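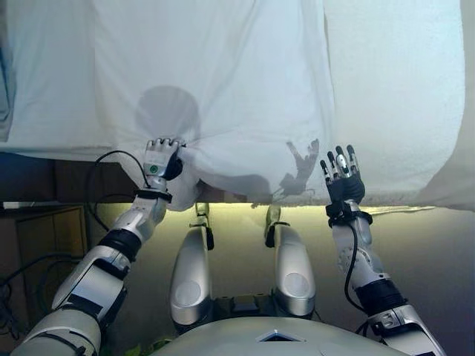 Left hand on the hem, right hand open and waiting its turn.

6 min read

I have been running Mustano as the control and planning layer on our two-armed humanoid since March, and I like it enough that I keep bringing it up at dinner. So I'm putting it all in one place.

Some background first. Mustano is a software stack for two-handed work with soft things: sheets, towels, curtains, shirts. It sits on top of whatever joint controller you already have and gives you three main pieces, a cloth tracker, a grasp planner and a scheduler that decides which arm does what. You write tasks as short scripts, or you click them together in the editor (I mostly write them). Before this we used Fulta, a perfectly good planner for boxes and bottles that gave us nothing but grief with fabric. Fulta wants every object to have a shape. A bedsheet has a new shape every time you touch it!

The cloth tracker is the reason to get this. You feed it the head camera and it keeps a running guess of where the edges and corners are, even when most of the sheet is folded away where the camera can't see it. The guess comes with a confidence value for each stretch of edge, and the grasp planner reads those values directly. If it's sure of the left part of the hem and unsure of the right, it takes the left first and holds the other hand open nearby until the picture gets clearer. I love watching this. It looks like patience, and underneath it's a threshold you can set in the config file. Ours is a touch lower than the default, and I'd go lower still for thick towels.

Backlight was my big worry. Thin white cloth with a lamp behind it is a mess of shadows, and our old setup would happily go for the shadow of a hand as if it were a fold. Mustano has a shadow filter that compares dark patches against where it knows the arms are, and drops the ones that match. It's on by default. In my test set of 626 grasp attempts on hanging cloth, only 9 went for a shadow, and most of those were from the first day, when my camera calibration was off by more than I'd like to admit.

Calibration, by the way, has its own wizard now and you should use it. Older versions made you edit a text file by hand. The wizard moves each hand through a set of poses in front of the camera and solves for the offsets, and it took us less time than making coffee. Run it again any time you've had a head cover off.

The scheduler took me longer to warm up to. It plans both arms together, so you never say "left hand, go here." You say what the cloth should look like and it splits up the work. At first I fought it and kept pinning steps to one arm, and my scripts came out long and brittle. Once I let go of that, the same pull-and-fold routine shrank from 54 lines to something that fits on my screen with room to spare. There's a preview mode that plays the plan as a ghost over the live camera view, and you can scrub back and forth through it. I use it before every new script. You can also pause a real run, nudge a grasp point with the mouse and carry on from there - a lifesaver when a hem has rolled under itself.

Grip force is handled well too. You pick a cloth type from a short list, and it sets a pinch force and a slip response to go with it. The slip response is fast enough that I stopped writing my own. If your hands have no touch sensing it falls back to motor current, which works but is fussier to tune.

Now for the grumbles. The logs are huge. A long session will fill a small drive, and the setting that trims them is buried under Export, of all places. The editor forgets its window layout whenever you update. Error messages from the planner are short to the point of rudeness: "no path" is all you get, when what I want to know is whether it was an elbow, a cable margin or the robot's own knees in the way. (It's usually the knees, if you work seated like we do. Add the legs to the collision model early.) And the docs for the scheduler were clearly written by people who already understood it. The sample scripts are much better, so start with those.

I also tried Floso for a couple of weeks as a comparison. It has a prettier interface and a nicer simulator, and its simulated cloth hangs beautifully. On the real robot it replanned from scratch every time the fabric shifted, so each fold took ages. If most of your work is in simulation you may well prefer it. Mustano can read Floso's scene files, so moving between the two is painless.

One more thing for people on Tijani controllers: there's a bridge for it in the add-ons folder, and it works, but set your command rate before you start it. Changing the rate mid-session made our arms stutter until I restarted everything. The fix is supposed to be in the next version.

I'd give it a very happy recommendation for any lab or workshop that handles cloth with two hands. For rigid parts only, stay with what you have. Next I want to try a fitted sheet, elastic corners and all, and I've already got three scripts half written for it.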